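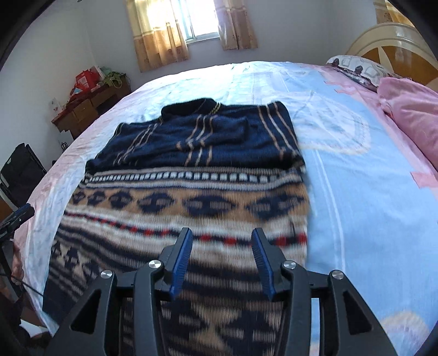
ok a few people asked about the Clurkwood handheld prototype so, quick thread before work. typing on my phone, sorry in advance

1/ Background. Dredus was a toy company first. Board games, some battery stuff. Electronics arm was 16 people at the back of a warehouse, most of them hired off calculators

2/ The machine was called Ra inside the building. Never the shipping name. There wasn't a shipping name – marketing had a list and fought over it for months

3/ Serkent made the chip. Custom part, and the first batch came back with the sound lines swapped. Every beep was a buzz. They wrote three games around the buzz before the fix arived

4/ One of those is the maze game. The one everybody wants to see. Yes it exists, yes I've played it, no I can't dump it yet, the ROM board is potted in epoxy

5/ Rosalba Ferri did the board layout AND most of the maze game. Spoke to her on the phone twice this month. She still has her notebooks! Page after page of hand-assembled code, pencil, crossings out

6/ Her count is 336 units built for the trade show and dealers. The auction listing says 215. I trust her number, the listing also gets the screen wrong

7/ Screen is LCD with a printed overlay. Not LED. Please stop repeating LED

8/ Why it died: Serkent put the chip price up, Dredus had a bad Christmas, Clurkwood (the retailer who was meant to take the whole first run, hence the nickname) pulled out. All inside over a month or so. Rosalba heard from the guy who delivered the parts

9/ Surviving units I know of – 3. One works. One has battery leakage right across the lower traces. One I've only seen the shell of, and the seller has gone quiet

10/ If you have anything from Dredus, even a box or a letterhead or a service sheet, pls message me. Esp the dealer folder with the green tabs

11/ Correction to 3, she says two games were written round the buzz, the third was already finished. Scans of the first notebook going up when I've got them straightened out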